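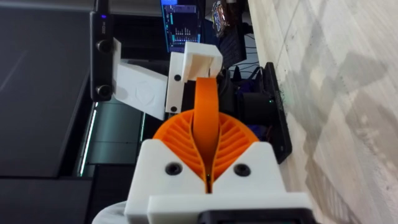
Filed under: Course Materials > Public Health > Week 11

Reading blood pressure numbers

A reading has two parts. The top number (systolic) is the pressure when the heart beats. The bottom number (diastolic) is the pressure between beats. Both are given in millimeters of mercury.

One high reading is not a diagnosis. Pressure changes through the day with stress, caffeine, exercise and sleep, so most clinics want readings from at least two separate visits.

Taking a reading at home
- Sit for five minutes first, back supported, feet flat.
- Rest the arm on a table at heart level.
- Put the cuff on bare skin. A cuff that is too small reads high.
- Take two readings, one minute apart, and write down both.

White coat effect: pressure is higher at the clinic than at home. Masked hypertension is the reverse - normal at the clinic, high at home - and it is easier to miss.

Class data set

We will use the Vadport screening file from March. It has 3003 adults, and 218 of them have no second reading. Leave those out of Table 1 but report how many there were. The Dinura clinic recorded its cuff sizes on a separate sheet, so merge by ID before you start.

For next class: read chapter 33 and do the first two problems. Bring a calculator.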